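Sorting Small Stuff: Earbuds and Their Cases
Project report, Florencia Toledo and Romain Tanguy

Background

We picked earbuds because everyone in our group loses them. Small, slippery, left and right look the same if your in a hurry. Question was simple – how long does it take to match loose buds to the right case when they're all mixed up on a table, and does the color of the table matter.

Setup

Dark tabletop, office chair, one person sorting and one on the stopwatch. White cases and a black one. Buds mostly white, a few with teal-blue on them. Each round starts with everything spread out, cases closed. 12 rounds per person, 30 seconds max per round.

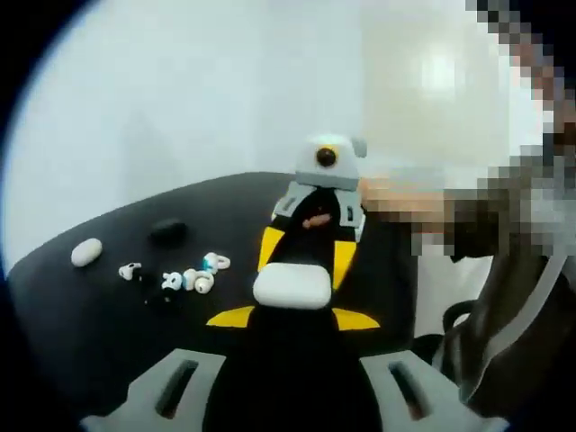 Rule we added after the first day: no picking up a case just to look inside. Romain kept doing it and it threw off his times. Those rounds were redone.

What we noticed

White on dark is easy. Black on dark is awful. In the practice rounds in December we used Florencia's kitchen table, light top, and got the opposite, the white ones went missing instead. So yes table color matters, more than we guessed. The teal parts helped alot, people went for those first even when told to start from the left.

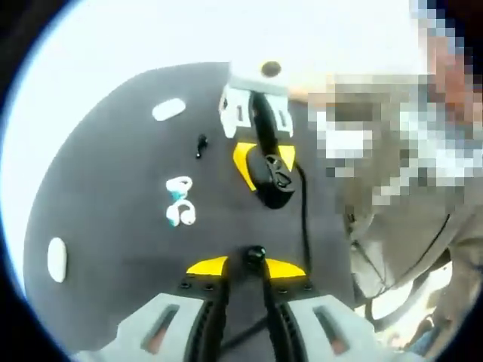
Telling left from right was the slow part. Turning a bud over to find the letter cost more time than finding the bud. Romain got better at it by feel, Florencia didn't really. Also buds lying very close together got grabbed as a pair, and a pair isn't always a match – most of our errors are that.

Problems

Buds roll. Had to stop the clock twice for ones on the floor. The Statow stopwatch app froze during round 9 so that row in the table is blank, not zero.
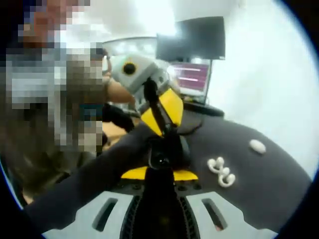 Next time

Sit down for every round, standing gave different times. Add a second black set so it's not just one odd item out. Try a tray with a lip. We'd also want 35 rounds each if we can get the room long enough, 12 is thin.

Raw times are in the class folder, sheet 1131, second tab.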